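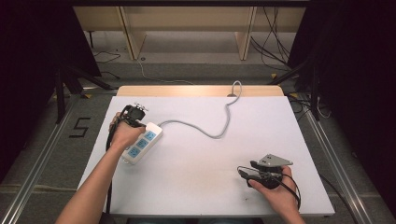 The two hand-held grippers at the work table, with the power strip and its gray cord. Shared workshop, Ernodville.

Thabiso Coetzee started with one gripper and a very bad hinge. He built it at his kitchen table in May, and it broke the same evening. "I was proud for maybe two hours," he says.

The pair he uses now was made in the shared workshop in Ernodville, where he rents a bench. He calls the project Skollamico, a name from a word game he played with his sister. Each gripper is held in the hand and has its own jaws. The idea is to do a household task with them, record how the jaws move, and later give the same movement to a small arm, which he has not finished yet.

I asked him why he chose a power strip. "A block is too kind to you," he answered. "You take it, you put it down, finished. A strip has a cord, and the cord has its own opinion. When I pull on the left, something moves on the right."

The jaws gave him the most trouble. The first set came from a design by Dufour, another member of the workshop, and they closed well on flat things but slipped on round ones. He has changed the angle many times, and the present version is number 101 in his notebook – he numbers also the failed ones. The right gripper carries a flat metal plate on its top, held with small screws. He cut the plate himself and he is not satisfied with the edges.

The motors he bought from Dokance, a parts shop two streets away. The whole build has cost him almost 2,000 dollars, more than he told his family at the beginning.

He would like to have 4,000 recordings before winter. When I visited, he did not want to say how many he had. "Ask me when the arm is working," he said. "The cables are my problem now. They catch on my wrist when I turn the hand, and then I must start again."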